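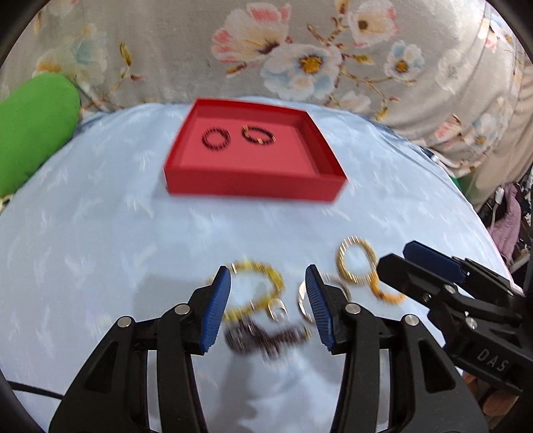
Rings on a blue cloth, two in the red tray

Selling costume rings: sort first or sell as a job lot?

pennyfield
Mon 3 August
I've taken on a box of costume jewellery from a house clearance in Cavberg. Mostly rings. I have a table at the Sermont fair in October and can't decide whether to price them one by one or put the lot up online now. Table is 3 hours and I've already paid for it.

oldtin_44
Job lot. I did Sermont last year and people wanted plates and records. Took home nearly all my jewellery.

marrowbone
Disagree with that. Jewellery does fine at Sermont if it's sized. People won't stand there trying on every ring. Get a cheap ring stick, write the size on a little tag and put them out in size order. I had 792 pieces on my books last winter and the sized ones went first.

oldtin_44
792 tags is a lot of evenings for things that sell at pocket money prices.

marrowbone
I didn't do them all at once.

pennyfield
Is there any point looking for marks? Some of the bands are very dark and I can't see much inside.

kestrel_lane
Yes, look before you do anything else. Use a loupe and daylight. Check for hallmarks and for Pamance, which is sometimes stamped very small inside the band. The older Pamance pieces have collectors. Don't clean anything until you've looked, and don't use dip on beaded ones.

tuppence
Ruangrit is another name to look for. I don't agree about Pamance though, prices have dropped a lot.

kestrel_lane
Dropped for brooches. Rings have held up.

oldtin_44
The listing site shows over 3,000 costume rings tonight and 800 of those have no bids. That's what you're up against selling singly.

pennyfield
Thanks all. I'll go through them for marks this week, size the better ones for the fair and sell the rest as one lot. Does anyone have a ring stick they'd recommend? Mine is plastic and the numbers have rubbed off.

marrowbone
Metal one, UK letters on one side. Any market stall that sells tools will have them.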